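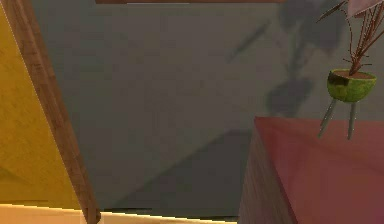

Practice home in the simulator: potted plant by the cabinet.

4 Apr 2024
By Haris Jurić

Section 3: Your first tidy-up chore

I always start people in the Clomo simulator before they let Leka near a real living room. Can it do housework yet? Bits of it, slowly – and I'd much rather it learned on a plant that can't spill!

1. Open Clomo and load the practice home.
2. Set the step limit to 2000. I tried 400 and it ran out of time halfway across the room.
3. Pick one small thing to move. The purple one by the coat rack is a good first pick (short, easy to reach, lots of clear surface in front of it). 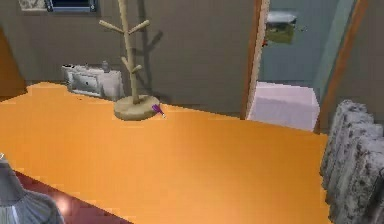
4. Type the chore in plain words, press Run and keep your hands off the keyboard until it stops.
5. Save the run, even a bad one. My worst from January taught me the most.

Note: Leka still mixes up "next to" and "behind" a lot, so keep your wording simple.

Caution: a good run in Clomo doesn't mean your real arm is ready. Keep the speed on Low for the first real try – and move the houseplants first. I lost a fern that way.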